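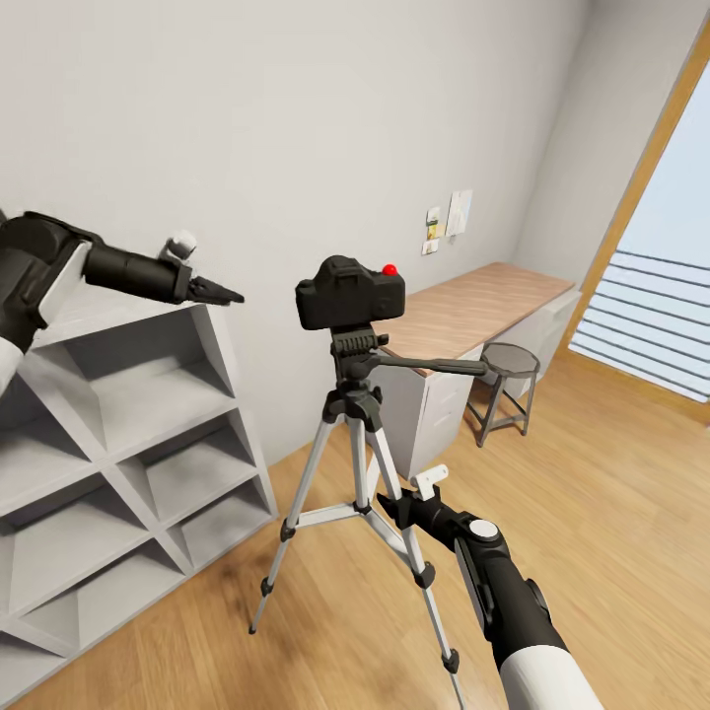 According to one reader's comment under our last soap column, Haser Row stopped being watchable the week it brought the landlady's husband back from the dead, and no amount of clever plotting since has made up for it. I read that out to a storyliner on the programme, over a very slow lunch, expecting an argument.

"I wouldn't go that far," the storyliner said. "But I'd go most of the way."

We had agreed on no name and no job dates, which suits Gallex, the company that makes the show, and suits me because people talk more. I wanted to know how a funeral in August, coffin and all, could turn into a man ordering a pint in the Masilela Arms before Christmas. Was it planned?

"The press office says it was planned. I've read the same interviews you have." A long pause over the bread. "Let's say there was a document that didn't rule it out."

That is a generous way of putting it. Viewers watched the body being identified. They watched the widow scatter ashes off the bridge, in an episode which gave her 19 minutes almost alone on screen and was the best thing the show has done in years. I asked whose ashes they were supposed to be now.

"We talked about that for a whole afternoon. There's an answer coming. I don't think you'll like it."

I don't think I will either. My complaint about returns from the dead is an old one: once you have done it, every later death is on approval. When the vet went into the canal last week I felt nothing at all, I just wondered how long her contract had left. The storyliner disagreed, though not very hard.

"People say that, and then they ring each other up when somebody goes in the canal. You watched it, didn't you?"

I watched it because it is my job. I said so.

"Well, there you are. Other people watched it because it was on."

We moved on to the poisoner. For anyone who has given up, somebody has been putting something in the food at the Millel Café, and there are 2 obvious suspects, the new chef and the councillor's sister. The show keeps cutting to the chef looking shifty beside a fridge. My money is on neither of them, as no soap has ever lingered on a fridge like that for an honest reason. The storyliner would only say that the shifty looks were "mostly decided on the day" and that some directors are fonder of them than others.

So does the actor know whether he did it?

"He does now. For a while we thought it better if he didn't."

Better for whom?

"For us, if we changed our minds."

And did you?

The storyliner asked for the bill at that point, then stayed another half an hour, so I took it as a maybe. What I did get was a fairly gloomy account of how the stories are worked out. A long conference, a wall of cards, and a lot of people protecting characters they happen to like. The storyliner claims to have seen 200 cards go up and most of them come down again over one affair, which was then dropped for being too much like the affair before it. I remember the affair before it. It was dull as well.

I also asked about the 90-minute special that Gallex has been trailing as the night that changes the Row for ever. I pointed out that the Row has been changed for ever by a gas leak, a minibus and a wedding, and that the same people are still having the same rows in the same pub.

"It's a good episode," the storyliner said. "I'm not saying that because I have to."

Does everybody who dies in it stay dead?

"I'd expect so."

Expect?

"Contracts are a different floor."

The special goes out on 10/12/2025. I shall be watching, and I'm not getting attached to anyone until the ashes have been explained.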